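Can a machine do the dishes yet? (or tidy a table, even)

wickerbill
My brother-in-law swears we'll all have a robot putting the kitchen away in a couple of years. I run a small repair shop and I can't get a machine to sort washers, so I'm skeptical. Has anyone here seen one do a real chore, start to finish, in a real house?

plumbline_58
Depends what you call a chore. We have a Foron arm at work that loads trays, up to 290 an hour, and it's great at it. Move the tray stack over by an inch and it stands there like a cow in the road. I wouldn't let it near my good glasses.

tansy_k
Oh come on, that's an old-school arm doing an old-school job! The newer stuff learns from people doing the task by hand over and over. I saw a Nernance demo in July where it put away a whole drying rack. Slow, yes, but it did it – and my teenager takes longer.

plumbline_58
A demo, in their room, with their rack. Get back to me when it does mine.

wickerbill
Kind of with plumbline on this. What happens when the cup isn't where it was yesterday?

Remo M.
Moving the cup is the easy part, I think. What gets me is everything next to it. A steel cup is shiny and curved, and if there's a wire basket right behind it, you've got a bunch of thin black lines with gaps you can see straight through. You and I just reach in. For a machine that's a lot to work out before the fingers even close, and then it has to decide how hard to squeeze. 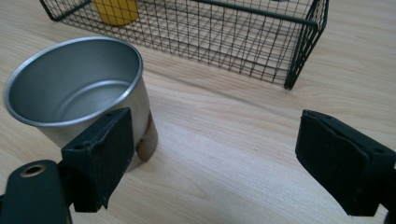
Remo Mösli

I kept a log of 284 tries at cup-type jobs on my own bench, and 8 of the misses were me bumping the table, so don't trust my numbers too far. My feeling is that picking up one thing is pretty much there. Clearing a whole table isn't, and anyone selling you that for $591 is selling you a toy.

tansy_k
Okay, but "pretty much there" is more than wickerbill was giving it!

wickerbill
Fine, I'll give it one cup.

Comments (3)

gullwing: My Vincze vacuum still eats socks. Just saying.

oda.r: Shop floor yes, kitchen no. Ask me again after I retire.

mapleandrust: I'd pay good money for one that only did silverware.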